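Reading a panel before you touch it
Speaker notes, Stamham site, December refresher
Speaker: Obsa Hadgu. Slides: Sumeya Ambaye.

Slide 1, title
Say who I am and where the exits are. Phones on silent. Talk is short, the walk to the switch room comes after the break. Fasil has the sign-in sheet.

Slide 2, why we are doing this again
At the Babaei pump house last winter we had a callout for a dead panel. The panel was fine. The person on shift had read the lamps using the color key from a different building. It cost us most of a night.
Don't name the person. They may be in the room.

Slide 3, start with the labels
Lamps come in rows and they look alike from one job to the next, so people stop reading the plates. Read the plates. Color tells you very little until you know what the builder used it for. On some cabinets the three colors in a row are just the three phases. On others green is running and red is stopped, and on a few older ones it is the other way around.
If the plates are in a language you don't read, get the drawing. Yabsira keeps translated copies for the imported cabinets in the gray binder. Do not go by memory or by what the lamp "should" mean.
Ask: who here has worked on a cabinet with foreign labels? Wait for hands.

Slide 4, the meter
A multifunction meter cycles through pages. Volts, amps, power, sometimes energy. Check which page you are on before writing anything down. Sânziana's log sheet has a box for the page now, please fill it in.
Write the reading as shown, with the unit. No rounding.
If the display is faint, shade it with your hand and read it again. If you still can't read it, write "not legible" and leave it there.

Slide 5, the selector switch
Stand a little to one side. Read the position it is in and say it out loud to your partner. Read the position you want and say that too. Then turn it. One movement, to the stop, and let go.
Don't turn it back quickly if nothing seems to happen. Wait 4 seconds and look at the lamps. 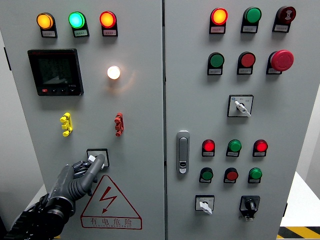
The lamps and the meter are your check after a switch move, so know before you turn it which ones ought to change. Write that down first. If something else changes, stop and call it in. Extension is 1207.

Slide 6, test points
Colored connectors on the front of a door are for people with the right leads and the right sign-off. That is two people on this site, and they know who they are. Everyone else leaves them alone, including for "a quick check."

Slide 7, warning signs
The lightning bolt means the same thing whatever is written under it. A closed door doesn't make the inside dead, and neither does a dark lamp. Lamps burn out.
Go over prove-dead steps only if asked. Full session on that is Yabsira's.

Slide 8, questions
Likely one: can we put our own stickers on the doors? Answer is no, send it to Sumeya and she will get proper plates made.
Break, then meet at the switch room door. Bring glasses.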